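**Filed under: bedroom, small stuff, tangles**

I've been waiting all winter to write this one up! In February the Piltura group put out their notes on how people tidy small things with hand-held grippers, the two-fingered kind you squeeze like kitchen tongs. They collected 1,937 short recordings of ordinary chores so that a robot arm can learn from the same motions, and the jewelry chapter is the best thing on untangling bracelets I've read anywhere. Ama Sarpong wrote most of it and Asnakech Tsegaye did the timing.

A pair of grippers takes away nearly everything your fingertips do without asking you. You can't roll a knot between finger and thumb. You can't feel which strand is tight. So the people doing the recordings had to find an order of work that holds up with clumsy tools, and when you borrow that order for your own two hands, it goes beautifully.

## Before you touch the pile

- Clear a flat, smooth patch of table, and leave plenty of it bare on one side of the pile.
- Open the box first and park it next to the pile.
- Take off your own rings and bracelets. I have added to the tangle this way more than once.
- Look for loose ends. Cords and ribbon ties usually stick out further than chains do.

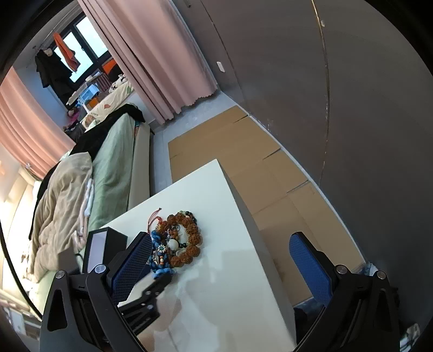
The order Sarpong settled on is big and soft first, fine and metal last, and I've been converted. Thick braided pieces and large beads have enough body to be lifted from one side while the rest stays put. With a pile like this one I'd go for the blue braid before anything else: it lies along the outside of the big reddish-brown beads, and there's a thick knotted end to get hold of, right where the second gripper is touching it. The silvery chain in the middle can wait. That thin red cord poking out at the edge would be my number two, small knot and all.

The part I'd never have thought of is using your other hand as a paperweight. In the two-gripper recordings, one tool lifts and the other holds the neighboring piece down flat on the table. Tsegaye's timings put the one-gripper version at about 50 seconds per bracelet and the two-gripper version at 30. I tried it on my own dreadful drawer with bare hands and a butter knife for the holding-down, and it's so much calmer – the pile stops following you around the table.

## Lifting

1. Open your grip wide on the way in and close it late.
2. Take hold at a knot, a clasp or the thickest bead. Mid-strand grabs slide.
3. Lift straight up, an inch or two, and stop. If something comes along with it, set it all down again and take hold somewhere else.
4. Move sideways only when the piece hangs free.

Number 3 is the one the robot people care about most. Of the recordings with a tangle in them, 107 got marked as "set down and try again," and they kept every one for training. A robot that has only watched clean pickups has no idea what to do when two chains come up together. Same goes for me at eleven at night, so I found that very cheering.

## Into the box
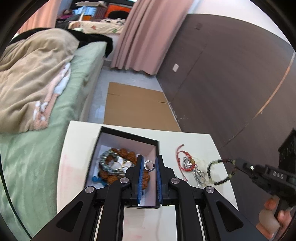
Earrings get their own trip, one at a time, with the grip held nearly closed. Tweezers with rubber tips are a good kitchen-drawer version of the soft pads the project used. A little silver hoop like the one between those blue pads is easy to lose sight of against a heap of charms and pendants, so have a bare spot or a small dish picked out before you lift. The white paper lining in the box is a lovely idea too, and I've cut one for mine out of baking parchment. Spread the rest out on the table the way the red cord, the pendant chain and the green beads are here, with enough space that you can reach one without brushing another.

A few extras from my own trials:

- Put chains in last and lay them in a loose curve along the wall of the box.
- Stretchy bead bracelets can stack. Corded ones can't, they creep into each other.
- A drinking straw cut in half keeps a fine chain straight. Thread one end through and do up the clasp.
- If a knot won't open, lay it flat and work it with two blunt needles, one holding, one lifting. Same idea as the two grippers!

The chapter after this one covers sock drawers, and I'm trying it on Friday.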